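TEXTILE CARE AND LAUNDERING
Unit 4: Washing, Drying and Pressing Cotton Knits
Course handout, Fidcombe Evening Classes. Instructor: Begoña Cuesta 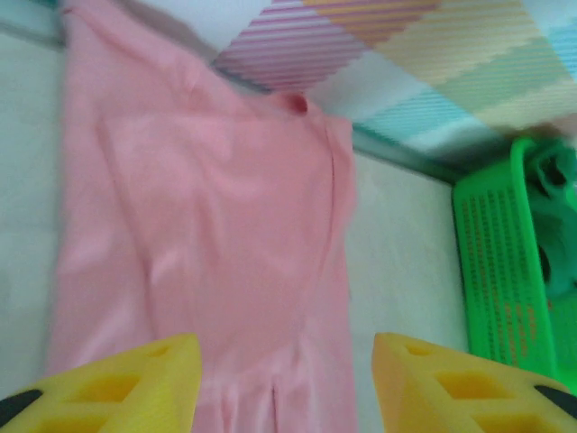
Before you start

Read this handout before the practical session and bring it with you. Unit 3 covered fiber types and how to tell them apart. If you missed it, read the pages on cotton and cotton blends first, as the terms are used here without being explained again.

Bring one knit garment of your own that you don't mind washing several times. A plain T-shirt is fine. Do not bring wool. Wool is in Unit 6.

How a knit differs from a woven cloth

A woven cloth has two sets of yarns that cross at right angles. A knit is made of loops, each one pulled through the loop below it. The loops can change shape, so a knit stretches even when the yarn itself doesn't. They also shift when the cloth is wet, heavy or pulled.

Most T-shirts and children's dresses are single jersey. The face shows small V shapes in columns and the back shows rows of half circles. Jersey curls at a cut edge, toward the back along the sides and toward the face at the top and bottom. Rib and interlock don't curl in the same way and hold their width better.

During knitting and finishing the fabric is held under tension. When it is washed, the loops relax and return to a rounder form. The cloth gets shorter and sometimes a little wider. This is called relaxation shrinkage. Most of it takes place in the first few washes.

Sorting

Sort by color first, then by weight. Reds, deep pinks and dark blues should be washed alone the first time. Pale colors can go together once you have tested them.

To test for color loss, wet a hidden part of the garment, such as the inside of the hem. Press a white cloth on it for a minute. If color comes off on the cloth, wash the garment separately in cold water and test it again next time.

Close zippers and hooks. Turn printed garments inside out. Empty the pockets. Check for stains now, before the garment goes into warm water, and mark them with a safety pin or a loop of white thread.

Stains

Treat a stain from the back of the cloth where you can, so that the soil is pushed out the way it came in. Blot. Rubbing a knit raises the surface and leaves a fuzzy patch that stays after the stain has gone.

Protein stains (milk, egg, blood): cold water only, then detergent.
Grease: a drop of dish liquid worked in with the fingertips, left for 10 minutes, then rinsed.
Fruit and juice: rinse with cool water as soon as possible. Do not use bar soap.
Ballpoint ink: rubbing alcohol on a pad, with a clean cloth underneath. Move the cloth often.

Do not put a garment in the dryer until the stain is gone. Look at it in daylight if you aren't sure.

Washing

Follow the care label. The number in the washtub symbol is the highest temperature allowed, in degrees Celsius. A lower setting is always permitted. One bar under the tub means reduced agitation, and two bars mean very gentle agitation. A hand in the tub means hand wash.

For white cotton with no elastic and no print, 60 is acceptable if the label allows it. For colored jersey use cold or a warm wash at the lower end of the dial. In class we will use the cold cycle for everything except the white samples.

Measure the detergent. Too much is hard to rinse out and leaves the cloth stiff. Fabric softener coats the fibers and makes towels and undershirts less absorbent, so leave it out of the class loads.

Class exercise: shrinkage test

You will work in pairs. Each pair gets a piece of unwashed jersey.

1. Lay the fabric flat and let it rest overnight (this has been done for you).
2. Mark a square 50 cm on each side with laundry-proof pen. Keep the sides in line with the columns of loops.
3. Wash and dry according to the card pinned to your sample.
4. Lay it flat again without stretching it.
5. Measure each direction in three places and take the average.

Shrinkage in percent = (original length − length after washing) ÷ original length × 100

If the 50 cm side measures 48 cm after washing, the shrinkage is 4 percent. Work out length and width separately. A negative result means the cloth has grown in that direction. Write it down as it is.

Drying

A wet knit is heavy. If it hangs from the shoulders it may stretch lengthwise and keep the marks of the pins. Dry it flat on a rack or a towel, or fold it over a line at the underarm. Pull the seams gently into line while the cloth is damp and smooth the neckband with your palm.

If you use a dryer, choose low heat and take the garment out slightly damp.

Pressing

Press, don't slide. Put the iron down, lift it, and put it down again. Sliding pushes the loops out of shape and makes side seams wavy. Press on the wrong side, with the columns of loops running straight down the board. Do the neckband and sleeves first, then the body. Let the garment cool before you fold it.

For next time

Finish the shrinkage table and hand it in to Vega Manzano at the front desk. Read the first half of Unit 5, Mending Small Holes. Bring a needle, thread to match your garment, and small scissors.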